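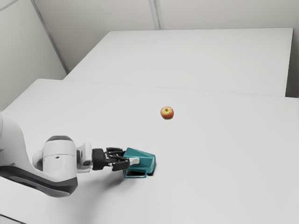
Cukik e a Torre de Jibrin
Crítica de Somtochukwu Adeleke - 14/4/26

Comprei Cukik e a Torre de Jibrin em agosto, joguei dois serões e deixei-o parado muitos meses. Voltei agora e terminei-o em 12 horas, com uma folha de papel ao lado do teclado. É uma aventura de apontar e clicar à maneira antiga, com inventário, diálogos longos e um herói que fala sozinho quando não sabe o que fazer. Eu também falei sozinho bastantes vezes.

A história é simples. Cukik é aprendiz de relojoeiro e o seu mestre, o velho Ekell, fechou-se na torre e não responde a ninguém. A cidade quer saber as horas, o presidente da câmara quer saber quem paga, e Cukik quer apenas receber o salário atrasado. O humor é seco e funciona quase sempre. Gostei muito da conversa com a vendedora de enguias, que muda de opinião conforme o chapéu que temos na cabeça.

Os enigmas são justos nos primeiros cinco capítulos. Os objetos têm lógica e, se experimentamos uma combinação errada, a resposta do herói costuma trazer uma pista. No sexto capítulo o nível sobe de repente. O enigma do sino pede para memorizar uma melodia de 19 notas, sem possibilidade de a ouvir de novo a não ser que se saia da sala e se volte a entrar. Perdi nisto uma noite inteira e não achei graça nenhuma.

Há 8 capítulos e o último é curto demais. Fica a impressão de que o estúdio, Ivham, tinha mais coisas para contar e teve de fechar a porta. O final resolve o mistério do mestre, mas a irmã de Cukik desaparece da história sem uma palavra.

Quanto à parte técnica, tenho poucas queixas. O jogo corre bem no meu portátil, que já é velho, e só bloqueou uma vez, ao abrir o mapa. As gravações são manuais - convém não esquecer. As legendas em português estão cuidadas, com um ou outro erro de género. Como não é a minha língua materna, agradeci poder parar cada frase e ler com calma.

A música merece elogio, sobretudo o tema do mercado com o acordeão. As vozes existem só em inglês e a do Ekell parece-me exagerada.

Recomendo-o a quem tem paciência e gosta de clicar em tudo. Para o capítulo do sino, aconselho papel, lápis e uma noite sem pressa.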